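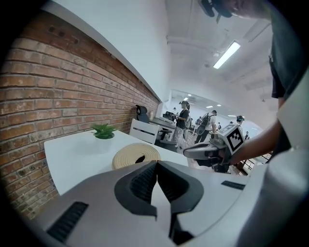 Coiled trivets, and what to do with a small white table

January 15, 2021

I love a small table. Give me one white table shoved up against a wall and I can keep myself busy for a whole weekend! We got ours in December, it lives against the brick in the back room, and I have been fussing over it ever since. A few readers wrote in after the last page on shelf liners asking what else I do with small surfaces, so these are my table tips, starting with the coil because that's the one I get the most mail about.

Making a coiled mat

You need cotton cord (the soft, undyed beige kind is my favorite), a big needle, and strong thread in the same color. For a mat the size of a saucer I use around 4 yards of cord, and more if I want something that will take a soup pot. Wash the cord first in a mesh bag and let it dry all the way, or the mat will pucker the first time it goes in the laundry.

Start by wrapping the end of the cord around your finger and slipping it off. You can pull that first loop tight, or leave it open so you have a hole in the middle. I leave mine open! It hangs on a hook that way, and it dries faster too. Then keep winding, and every inch or so take a stitch through the row before it. Keep the whole thing flat on the table while you sew. If you hold it in your lap it will turn into a bowl (a nice bowl, I've kept two of them, but you wanted a mat).

When you get to the end, cut the cord at a slant, tuck it under, and go over it with eight or nine tight stitches. Rozália Kun wrote to say she dips the cut end in white glue before she sews it down, and I tried it, and it is so much neater. Thank you, Rozália!

Don't use nylon cord under a hot pan. It melts. Cotton, jute or wool only.

A plant on the table

A little green plant in a white pot is just about the cheapest way to cheer up a white table. Put it back near the wall where your elbow won't find it. Things I do every time:

Set the pot on a saucer, even if you think it doesn't leak.
Stick a felt pad under the saucer. Painted tops scratch like crazy.
Give the pot a quarter turn each time you water.
Wipe the outside of the pot with a damp cloth and a pinch of baking soda. White pots show every splash.

If you get a ring on the paint anyway, try a dab of plain white toothpaste on a soft cloth, rub gently, and rinse. Test it underneath first.

Tables against brick

Brick is gorgeous and it sheds. Leave a gap the width of a finger between the table and the wall, so the grit falls to the floor and you can get a vacuum nozzle in there. For the brick itself I use a dry brush, top to bottom, before I touch anything else in the room. If there's a painted ledge on top of the brick, do that first of all, with a barely damp cloth. Wet dust on white paint turns to gray paste and you'll be chasing it for ages.

Csaba Pintér asked about sealing. I used a matte masonry sealer on the lowest 40 inches behind our table and I'm thrilled with it. Two thin coats, a day apart, windows open. Try a patch where it won't show, as some sealers darken the brick quite a bit.

Slatted chairs

Old sock over your hand, a little dish soap, and slide it between the slats. Both sides get done at once! For dried-on gunk in the corners, use a wooden skewer with the sock pulled over the point. If the white paint has chips, sand the edges of the chip with 400 grit, dab on touch-up paint with a cotton swab, and leave the chair alone overnight. I never manage the overnight part and I always end up with paint on a sleeve.

Next up is office chair casters and the amazing amount of hair that gets wound around them. Send me your tricks if you have some, especially for the kind that won't pop out.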